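Household Notes: Revised Procedure for the Folding of Jeans

Readers of this blog will recall that the bedroom closet was reorganized in the spring. The hanging rail was given over to coats and shirts, and all trousers were moved to the Kurholm chest beside the window. The arrangement has worked well for most garments. It has not worked well for jeans, and the following changes have therefore been adopted.

The difficulty is one of height. Each drawer in the Kurholm has a usable depth of 260 millimeters, which is generous for T-shirts and poor for denim laid flat. A flat pile must be lifted out whenever the pair at the bottom is wanted, and it is seldom put back in good order. From this month, jeans will be folded into upright blocks and filed in a single row, with the fold facing up.

The method is the one my aunt, Zoila Paucar, used in her alterations shop for many years. The pair is placed on the bed and smoothed from the waist down. One leg is laid over the other with the back pockets facing out, and the seat point is tucked in to make a straight edge. The hems are brought up to just below the waistband. The length is then folded again into halves or thirds, according to the size of the wearer.

Pull-on jeans require separate treatment. A gathered waist does not lie flat, and the ruffled part pushes the whole block open if it is folded inside. I have tried rolling it under, which made a lump, and pinning it, which I do not recommend. The present practice is to leave the waistband until last and fold the legs beneath it. The band can then be drawn up and settled over the top by hand. Care labels should be left inside the waist, where they can be found on laundry day.

The bed remains the approved surface for this work. The dining table was considered, but it is needed in the evening, and the ironing board is too narrow for a full leg. The duvet should be pulled reasonably straight first. Pillows may stay at the head of the bed if there is room to work below them.

Several matters are still open. Amnuay Ratanaporn wrote to ask whether heavy denim ought to be hung by the hem, as he does at home, and I have agreed to try this with 2 pairs over the winter. The Givden dividers ordered for the drawer have not been installed, as they are slightly too long and will need to be cut. Readers who have shortened a set of these are invited to write in and state which saw was used.

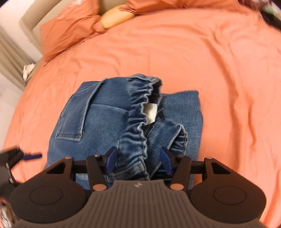
Losell, August

Blue jeans with a gathered waistband, on the orange bedding. The pocket side is up and the band is lifted above the folded stack. The lower drawers will be reviewed next.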